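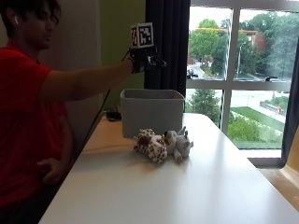 Akimen shared workshop
Safety and inspection checklist: Idel hand rig and Fjeld arm, bench by the window
Revision 4, 29 Dec 2018

Go through sections 1 to 5 before every session with the hand rig. Section 6 applies only when the arm is going to be powered. Section 7 is for shutting down. Mark each line OK, FIX or N/A on the paper copy and put the paper copy in the folder. Comments under each line are from earlier inspections and stay on the list until the next revision.

Idel is the hand rig. Fjeld is the arm. Walorora is the tracking and replay program on the bench PC. All three are home builds, so there is no manufacturer's manual to fall back on. If this list and the build notes disagree, stop and sort it out first.

1. Bench and room

1.1 Table top wiped and dry. No loose screws, solder scraps or cut zip ties.
OK. Zip tie ends were found along the wall side last time. Look there too.

1.2 Nothing on the table that isn't part of the session.
OK with comment. Drinks go on the shelf by the door. This has been written up twice.

1.3 Table does not rock when leaned on at either end.
OK. The foot nearest the wall was backed out and has been reset. Check the locknut by hand.

1.4 Floor clear on the operator's side. Chair can be pushed straight back.
OK.

1.5 Curtains tied or pushed clear of the table end.
FIX, then OK. Loose curtain fabric could reach the arm at full extension. Tie it before section 6.

1.6 Direct sun not falling on the work area.
OK in the afternoon. In the morning Walorora loses the markers near the window end. It is a nuisance during recording and a stop condition during replay.

1.7 Fire extinguisher on its hook and the gauge in the green.
OK. Next service is January.

2. Idel: shell and straps

2.1 No cracks in the printed shell. Flex it lightly with both hands and look along the layer lines.
OK. A hairline at the thumb side was filled with epoxy and has not grown. If it passes the pencil mark, reprint the part.

2.2 Straps hold but come off in one pull with the other hand.
OK. Test this while wearing it. The old buckle strap passed on the table and failed on the hand.

2.3 No sharp edges on the inside. Run a cotton ball around it and see if it snags.
FIX. Snagged at the base of the index finger. Sanded, and covered with felt tape. Now OK.

2.4 Screw ends capped or filed.
OK.

2.5 Rig is not warm after ten minutes plugged in, before anyone puts it on.
OK. Slight warmth at the board, none at the skin side. Anything you can feel through the liner is a FIX and the rig stays unplugged.

2.6 Liner clean. Change it between users.
OK. Spare liners are in the second drawer. We are low on the large size.

3. Marker cube

3.1 Cube tight on its post. Try to twist it with two fingers.
OK. Thread lock added after it worked loose during a long session. A cube that has turned even a little gives a hand position that looks fine on screen and is wrong.

3.2 Marker faces flat, no bubbles or lifted corners.
FIX. One corner lifting, face replaced. Use the matte paper. The glossy paper reflects and Walorora drops frames.

3.3 Faces are in the right order. Compare with the card taped inside the cabinet door.
OK. Do not skip this after replacing a face. A swapped face was the cause of the bad replay in the log.

3.4 Cube corners rounded.
OK.

3.5 Camera mount tight, and camera has not been bumped since calibration.
OK. If in doubt run the calibration again. It takes less time than arguing about it.

4. Cable and power

4.1 Cable jacket whole from plug to rig.
OK. Bend it every few inches and look for whitening in the plastic.

4.2 Strain relief holds at the rig end. Pull gently.
OK after repair. The first one was hot glue and it let go. It is now a printed clamp with two screws.

4.3 Enough slack for full reach across the table with the arm straight.
OK. Sit down and reach. Standing up to test it does not tell you anything about the seated reach.

4.4 Cable does not loop around the chair, the table leg or the operator's elbow.
OK with comment. Cable tends to fall toward the operator's side and over the table edge. That is acceptable as long as the loop does not touch the floor. Route it before the session and look at it again at the first break.

4.5 Breakaway connector comes apart with a moderate pull.
OK. Clean the contacts with alcohol if it has been apart more than a few times that day.

4.6 Supply for Idel set to current limit of 200 mA. Read the display, do not trust the knob.
OK. Found at 1000 mA once, after somebody borrowed the supply for another job and put it back without resetting it. There is now a label on the front. Please leave the label where it is.

4.7 Idel and Fjeld on separate supplies.
OK.

5. Objects and operator

5.1 Only soft objects for new tasks. Plush toys and the fabric bin are fine. No glass, no cans, nothing with a blade.
OK. Hard objects are allowed after a task has replayed cleanly with soft ones, and it has been written in the log.

5.2 Plush toys checked for loose eyes, tags and threads.
OK with comment. Long threads get trimmed. A thread wrapped around a finger joint on Fjeld stalled the motor in an earlier test. Tags can stay if they are sewn down.

5.3 Bin placed within comfortable reach and not leaning on anything.
OK. Note the position on the log sheet if the recording is going to be replayed. The arm will go where the bin was.

5.4 No rings, watches or bracelets on the rig hand.
OK.

5.5 Sleeves above the elbow or tight at the wrist. Long hair tied back for section 6.
OK.

5.6 Operator knows how to say stop and what happens next.
OK. The word is "stop". Whoever is at the PC ends the recording and cuts rig power, in that order.

5.7 Break after 20 minutes of reaching at shoulder height. Less if the shoulder complains.
FIX. We have been running over. A kitchen timer is now on the shelf. Two people reported a sore shoulder after the last long session, and neither one had stopped for the timer because there was no timer.

6. Fjeld, powered

Do not start this section with anyone wearing Idel. Take the rig off, unplug it and hang it up.

6.1 Base clamps tight, all of them, checked with the wrench.
OK.

6.2 Emergency stop pressed, arm goes limp or brakes as expected, reset works.
OK. Test it for real each time, with the arm low over the foam pad. The elbow drops slightly before the brake holds. Keep hands out from under it.

6.3 Emergency stop within reach of the person at the PC and the person watching.
FIX. It had been moved behind the monitor. Screwed down now at the front corner of the PC desk.

6.4 Tape line on the floor visible. Everybody behind it.
OK. Tape replaced. The line is 82 cm out from the base at its nearest point and should not be moved in to make room for chairs.

6.5 Speed limit in Walorora set to the low profile for the first replay of any recording.
OK. The setting does not survive a restart of the program. Look at it every time.

6.6 Replay run once with no objects on the table.
OK.

6.7 Table limits loaded. Arm refuses a point below the table surface.
OK after second try. The limits file was from the old table. Renamed it so that cannot happen again.

6.8 Gearbox sounds normal.
OK with comment. Clicking at the wrist when turning back. Probably a worn tooth. Not a stop condition yet. Record it if it gets louder.

6.9 Nobody reaches in to straighten an object while the arm has power.
Not a check so much as a rule. It stays on the list.

7. Shutdown

7.1 Fjeld parked on the foam, emergency stop pressed, supply off at the wall.
OK.

7.2 Idel unplugged, wiped, hung on the hook by the strap and not by the cable.
FIX. Found hanging by the cable.

7.3 Objects back in the bin, bin off the table.
OK.

7.4 Recordings copied to the shared drive and named with the task.
OK. "test" and "test new" are not task names.

7.5 Log sheet filled in and put in the folder with this list.
OK.

Open items carried over
1.5 permanent tiebacks for the curtains. Hooks bought, not installed.
2.6 order large liners.
6.8 print spare wrist gear for Fjeld. Needs the better nozzle.
7.2 second hook for the cable.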